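Skoder pulls fat-burner capsules, relabel due in January

Supplement maker Skoder has stopped shipping its Plodby thermogenic capsules after a batch check turned up more caffeine per serving than the label lists. The company put a notice on its site shortly after 4 p.m. and emailed stores the same afternoon.

The notice covers the 330-count bottle only. Smaller bottles come off a different line and stay on sale. For now anyway.

Plodby is sold as a "metabolic support" product - green tea extract, cayenne, caffeine, a B vitamin blend. The label says take 2 capsules before breakfast, with a full glass of water, and no more than 4 in a day. According to the notice, someone taking the full daily amount from the affected bottles could be getting 918 milligrams of caffeine. That is a lot. The Plodby label itself warns users to go easy on coffee and energy drinks while taking it.

Skoder blames a blending error at Jellau, the contract plant that fills the bottles. Jellau confirmed it is looking into the matter and would not say more. A spokesperson did say the blender involved has been taken out of use, and that records for other customers are being gone over.

"We found it, we stopped it, we told people," said Alfie Bainbridge, head of product at Skoder. "I'd rather have an ugly week than a label that's wrong."

Asked how long the bottles had been in stores, Bainbridge said he did not have a date he was comfortable giving. Pressed on it, he said weeks. Not months.
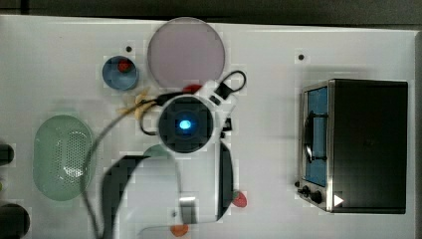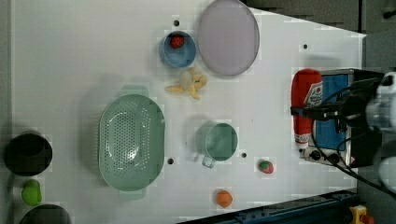
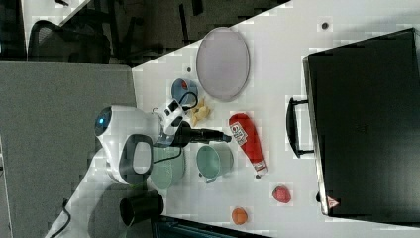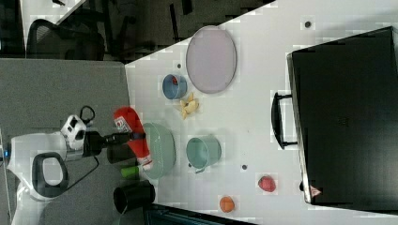

Skoder says it has had a handful of complaints - jitters, trouble sleeping, one customer with a racing heart who saw a doctor and was sent home. None of them have been tied to the batch for certain. Anyone with chest pain, a pounding heartbeat or shaking that doesn't let up should stop taking the product and get medical help.

Mahnaz Mohammadi, a dietitian who writes about weight-loss products, was not impressed with the way the notice was worded. It uses the phrase "elevated energy content" in the first paragraph and doesn't get to the word caffeine until the third.

"Energy content means calories to most people," she said. "Somebody skimming that on their phone is going to think it's a sugar thing and keep taking them."

She also questioned the product's main claim. Caffeine and green tea extract can nudge up the energy a body burns at rest, she said, but the bump is small and tends to shrink as people get used to the stuff. The cayenne she called "mostly a warm feeling." People on blood pressure medicine, people who are pregnant, and anyone with a heart rhythm problem should talk to a doctor or pharmacist before touching any product in this catagory, correct label or no.

Skoder disputes the part about the claim and says the formula rests on published studies of the seperate ingredients. Asked for a study of the finished capsule, the company said one is planned. No start date yet.

Retail chain Tehrani, which carries the brand in its vitamin aisle, pulled the bottles by early evening. Its online listing now reads out of stock, no mention of the recall, though the chain says a banner is coming. Shoppers with an account who bought the big bottle will get an email. Cash buyers won't, obviously, so there will be signs at the registers too.

Refunds: take the bottle back to where you bought it, opened or not, receipt or not. Online orders go through the form on the Skoder site, which was down for part of the evening and back up at last check. The company asks customers not to mail bottles in. Subscription orders are paused, and nobody on a subscription should be charged until the new stock is ready.

To check a bottle, look at the bottom, next to the best-by date. Affected ones have a lot code starting with PL. If the code has rubbed off, treat it as affected, Skoder says.

The relabeled version is set for January. It will list caffeine from all sources on one line, in place of the current setup where the green tea portion is folded into the blend total and the added caffeine sits by itself lower down. Mohammadi said that change alone was worth having. Bainbridge said it had been in the works before any of this. The new bottle will also carry a larger warning panel on the back, and the serving directions are being rewritten, with the morning dose unchanged and a line added about not taking any capsules after midday.

The price stays the same. Bottle count too. Jellau will not be filling the first run - Skoder has moved it to a second plant, which it declined to name, and hasn't decided who gets the work after that.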